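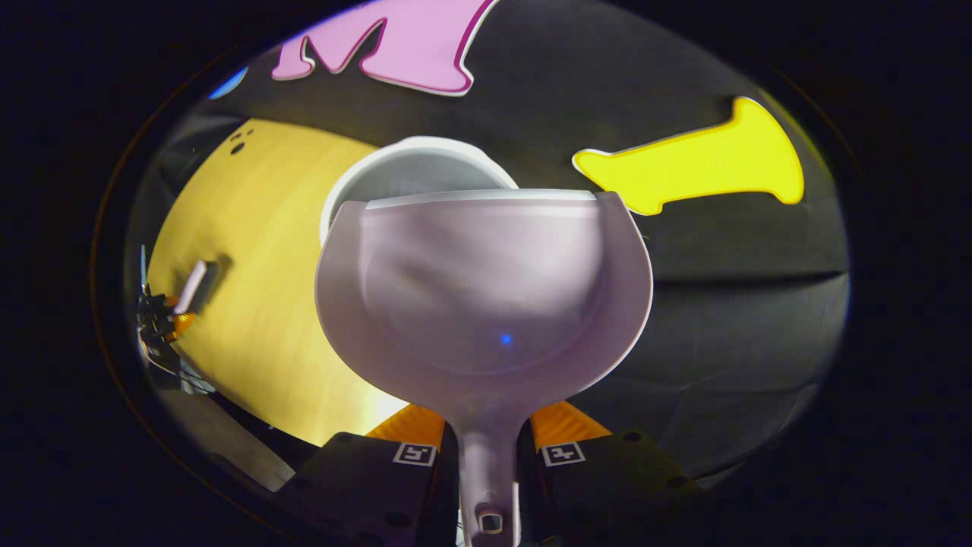 Peklow Bulk Foods: Frequently Asked Questions

Do I need to bring my own containers?
No. Paper bags are free at the front of the store. You may bring clean jars, tins or bags from home if you prefer.

How do I pay for food in my own jar?
Weigh the empty jar at the scale by the door and write the weight on a sticker. The cashier takes that amount off at checkout. If you forget, ask before you fill it.

Can I put food back in a bin?
No. Once it has left the bin, it has to be bought or thrown out. Start with a small amount if you are not sure how much you want.

Can I use the same scoop for two bins?
Please don't. Each bin has its own scoop. If one falls on the floor, hand it to a staff member and we will bring a clean one.

Is there a minimum purchase?
There is no minimum by weight. Card payments must be at least $2.

Are the bins safe for people with allergies?
We can't promise that. Nuts, wheat, soy and sesame are all sold in open bins in the same aisle. Sealed packages are on the back wall, and the labels list what is inside.

How many items do you carry?
The current list has 697 items, and 580 of them are sold loose. The rest are oils, vinegars and packaged goods. Some dried fruit is seasonal and usually sells out by May.

Can I order a full sack?
Yes. Flour, rice, oats and dried beans can be ordered by the sack at either the Peklow or the Venance store. Orders are paid in advance and held for one week.

Do you sell to restaurants and schools?
Yes. Write to Faizal Liem at the Venance store to set up an account.

Can I return something?
Sealed packages can be returned with a receipt. Loose food can't, unless there is a problem with it. In that case bring it back and we will refund you.

Last updated 2019-08-09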